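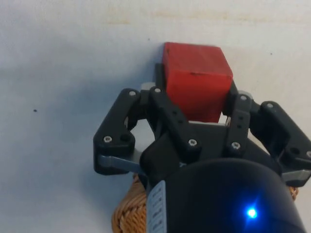

*Figure 3. Red cube held in the gripper.*

## Section 8: Moving a Prollow balance to cold storage

Read this section to the end before you touch anything. The wallet app will tell you the whole thing takes two taps. It does, if you are happy to trust two taps with your savings. We aren't, so this guide is longer than the one inside the app.

You need:

- The Cleverar desktop wallet, installed from a file whose checksum you compared yourself
- A Norðdahl hardware signer with its PIN already set
- Your recovery phrase on paper
- A small amount of PRL beyond what you plan to move, to cover the network fee

If your recovery phrase is in a photo on your phone, or in an email draft you named "recipes," stop and make a new wallet. A phrase that has been on a connected device should be treated as known to somebody else.

### 8.1 Check the receiving address

1. Connect the signer by cable. Bluetooth is supported. We don't recommend it.
2. In Cleverar, open **Accounts**, then **Receive**.
3. Select **Show on device**.
4. Compare the address on the signer's screen with the address on your computer, every character. Matching the first few and the last few is what address-swapping malware counts on.
5. If they differ anywhere, unplug the signer and close the wallet. Do not try again on the same computer.

> **Caution:** The green check mark next to the address in Cleverar means the address is in a valid format. It does not mean the address is yours. Hanne Hedegaard reported this to the developers last July, and the check mark is still green.

### 8.2 Send a test amount

1. Open **Send** and paste the address you just verified.
2. Enter 2 PRL.
3. Leave the fee on **Standard**. The **Priority** setting costs more, and in our own use we could not tell the difference on a quiet network.
4. Approve on the signer. Read the amount and the address on its screen before you press anything.
5. Wait for 74 confirmations. The app marks the transfer "Complete" well before that. Ignore it.

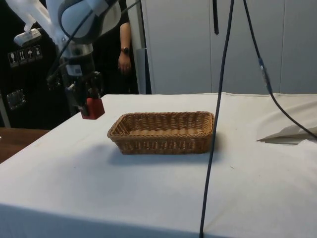
While you wait, leave the signer plugged in and don't queue a second transfer. Cleverar will let you do it, and will even offer to "bundle" the two for a lower fee. Bundled transfers can't be canceled one at a time, so a mistake in either one goes out with the other.

### 8.3 Prove you can get it back

Most guides skip this part. Without it, all you know is that coins went somewhere.

1. Confirm that the test amount shows in the new account and that the rest of your balance is still in the old one.
2. Reset the signer to factory settings.
3. Restore it from your paper phrase, typing on the signer itself and never on the computer keyboard.
4. Check that the test amount appears again.
5. Send part of it back to your old account.

If step 4 shows an empty account, look at the derivation path under **Advanced**. Norðdahl changed its default between firmware versions 2 and 3, and the release notes gave it one line.

### 8.4 Move the rest

Repeat 8.1 and 8.2 with the full amount, less the fee. Verify the address again, even though it is the same one.

> **Note on Ternovham:** The Ternovham exchange offers "assisted cold storage" from inside its own app. According to its terms, Ternovham keeps a copy of the key for your convenience. Esben Þórarinsdóttir asked support how that differs from an ordinary exchange account and was sent a link to the sign-up page. We would leave it alone.

Staking from a cold account is covered in the next section. The yield shown on the staking screen is an estimate before fees.

*Last revised January 3, 2020*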